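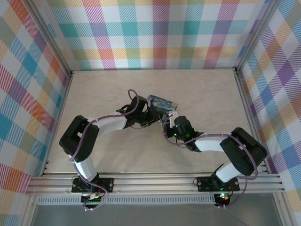
The two arms of the Skikitgate cell with the small box between the grippers.

Skikitgate two-arm cell: questions about the handover fault

We collected these questions from the people who use the cell in Dondcombe and from those who built the same one from our drawings. The page was last changed on 4 April 2018.

What is the handover fault?

During the handover of a box from one arm to the other, one of the arms stops holding its position. The forearm sinks and the gripper presses the box against the work surface, or drops it. The other arm does not know about this and continues its movement. In the worst case both grippers pull at the same box.

Is it dangerous for people?

The arms are small, but the elbow joint can pinch a finger badly. An arm which has lost its holding force can also get it back without warning, and then it moves quickly to the last position it was told. For this reason we treat the fault as a safety matter. Keep your hands out of the enclosure until the power is off.

What is the cause?

We found two causes, and they can come together. The first is the cable. When the elbow is folded sharply, the cable loop at the wrist becomes tight and pulls at the plug of the wrist servo. After many cycles the contact is bad. The second cause is heat. If an arm waits with the gripper closed for more than 40 seconds, the wrist servo can reach its temperature limit and switch itself off.

How do I know which one I have?

Look in the log of the Imska controller. Code 7 means lost communication, so it is most likely the cable. Code 3 means overheating. If you see both codes, begin with the cable.

The LEDs on the wrist servo are still green. Is the arm all right?

Not necessarily. The green LEDs tell you only that the servo receives power. We have seen them green during the whole fault. Please do not use them to decide if it is safe to reach inside.

What should I do when it happens?

Press the stop button first. Then switch off the supply at the wall, and be aware that both arms will fall when the power goes. Wait until they lie still. Only after this take out the box. Do not pull the box from a closed gripper with the power on, even if the arm feels soft.

How should the cable be fixed?

Leave a free loop above the wrist and clip the cable to the white links with cable ties. The ties must hold the cable but not squeeze it. Then move the arm by hand, without power, through its full range, and watch the loop when the elbow is near the side wall. If the loop becomes straight at any point, it is too short.

Can I simply raise the temperature limit?

No. One user did so and the gears of the servo were damaged. It is better to shorten the waiting time and to set the gripping force to 50 per cent. For light boxes this is enough.

Does the new software correct the fault?

Partly. Khương, our handover program, now stops both arms if one of them does not answer. Older versions stopped only the arm with the error. The update cannot repair a bad plug, so please check the cables also after you install it.

May I run the cell without somebody in the room?

At present we ask you not to do this.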